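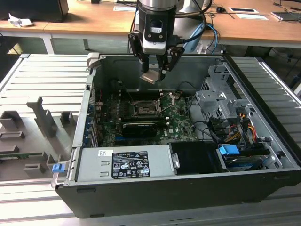

A desktop computer lying on its side with the side panel taken off.

What is inside a computer?

Most of the time a computer is just a box. You press the button, the screen lights up and you get on with your game or your homework. The box itself is called the case, and a tall one like this is called a tower. Take off the side panel and you can see that it is full of separate parts, each with its own job.

The motherboard

The big flat green board is the motherboard. Nearly everything else in the computer is joined to it, either by being pushed into a slot or by a cable. If you could look very closely at a motherboard you would see thin lines running all over it. These are made of copper, and electricity travels along them from one part to another. Motherboards come in other colours too, such as black or blue. The colour makes no difference to how they work.

The processor

The processor, or CPU, does the computer's sums. It is a flat square chip, small enough to sit in the palm of your hand, and it follows millions of instructions every second. Adding up, comparing two numbers, deciding what to do next - that is all it does, but it does it very fast.

The processor sits in a square holder called a socket. Look near the upper middle of the green board and you will find the socket with nothing in it. The silver lever beside it is raised. When a processor goes in, the lever is pushed down to hold it still.

A working processor gets hot. Some reach 100 degrees Celsius if they are not cooled, and that is as hot as boiling water, so most of them switch themselves off before any damage is done. To keep the heat down, a block of metal called a heat sink is fixed on top, and usually a fan blows air over it.

Memory

To the left of the socket are some dark slots. Memory goes in slots like these. It comes on long thin cards, and it holds whatever the computer is using at this moment, such as the page you are reading or the level you are playing. Ordinary memory is wiped when the power goes off. This is why you have to save your work.

The graphics card

Below the socket is a black graphics card. It works out what every dot on your screen should look like. A screen has a lot of dots and they may need changing 60 times a second or more, so it helps to have a separate part to do the job. Some computers have no graphics card and let the processor draw the pictures instead.

Drives

Drives keep things when the computer is switched off. Your photos, games and stories are all stored on a drive. There are 2 main kinds. A hard disk has round plates inside that spin while a tiny arm reads them. A solid state drive has no moving parts at all, and it is quicker.

The grey metal cage on the right is for holding drives. The black drive is in a bay lower down, close to a blue plastic latch.

The power supply

The large grey box at the lower left is the power supply. The electricity from a wall socket is too strong for the small parts in a computer, so the power supply changes it to a lower voltage. It sends this out through coloured wires. In many computers yellow wires carry 12 volts, red carry 5, orange carry 3.3, and black wires complete the circuit.

Never open a power supply, even if it is unplugged. It can hold enough electricity to hurt you for some time afterwards.

If you want to look inside a computer

Ask a grown-up first. An old computer that is no longer needed is best. Switch it off and pull out the plug before the panel comes off. Touch something metal, such as a radiator, to get rid of any static electricity. Keep drinks well away, and put the screws in a cup.

Words to know

Case - the box that holds all the parts.
Chip - a tiny electric circuit made on a thin piece of silicon.
Socket - the holder that a processor fits into.
Static electricity - the kind that makes your hair stand up when you rub it with a balloon. It can spoil a chip.
Volt - a measure of how hard electricity is being pushed.

Written by Embla Lunde. Last checked 2nd February.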